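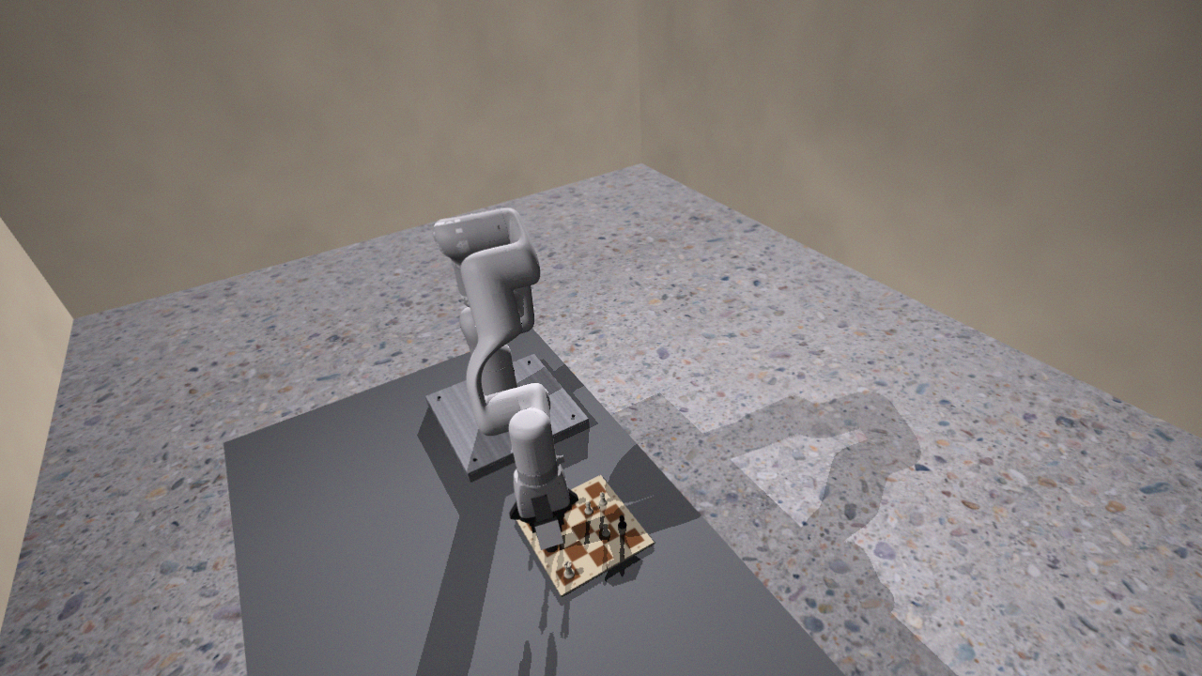
Thanks for stopping by! These are the questions we hear most often about the Zullimlow Tabletop Kit, the chess-playing arm package we put together for clubs, classrooms and patient hobbyists. Last updated 3 February 2024.

## What comes with the kit?

You get the arm with its gripper already fitted, the square base plate, a board, a full set of pieces, the power supply and a license for Restora, our planning and simulation software. The table is up to you, and so is the computer. Most fairly recent laptops do fine.

## Can I try it before I buy?

Yes, and we wish more people would! The Restora trial runs for 62 days and has the whole setup in it: the arm on its plate, the table, the board and the pieces, all in a virtual room. You can write a program, watch the arm carry it out and change your mind as many times as you like. A program you save in the trial will open in the full version later, so none of that work goes to waste.

## How much does it cost?

The complete kit is $2471, with shipping included inside the continental US. Schools can write to us for a quote on two or more kits — we do have some wiggle room there, and we're happy to work with a purchase order.

## Do I have to know how to program?

Not to get going. Restora has a block editor where you drag moves into a list, and plenty of people never leave it. If you'd like to go deeper, there's a Python library called Ejigu that talks to the same arm, and you can switch back and forth between the two in one project (save first, please).

## Does it know how to play chess?

The arm moves pieces, and it leaves the thinking to whichever chess engine you connect. You can also skip the engine and type in moves yourself, or start from a half-finished position with only a few pieces left on the board. We suggest that last one for beginners, as there's a lot less to bump into while you're learning how the gripper approaches a square.

## Does the board have to line up with the base plate?

No. The board can sit at an angle, so long as the arm can reach every square. Run the corner routine, which brings the gripper over each corner of the board in turn, and confirm each spot when you're happy with it. Do it again any time the board gets nudged.

## Can I use my own chess set?

Usually! Pieces should be at least 10 millimeters across at the point where the fingers close. Very slippery or very heavy pieces are harder, and we'd try those slowly at first.

## What if something breaks?

The arm is covered for 11 months from delivery. Repairs go through our workshop, Presuseck, and you'll need to open a ticket before mailing anything. Please hang on to the original box if you have the closet space — the foam is cut to fit the arm when it's folded.

## Can I return it?

You can, within 62 days of delivery, with all the parts in the box. Email us first and we'll send you a shipping label.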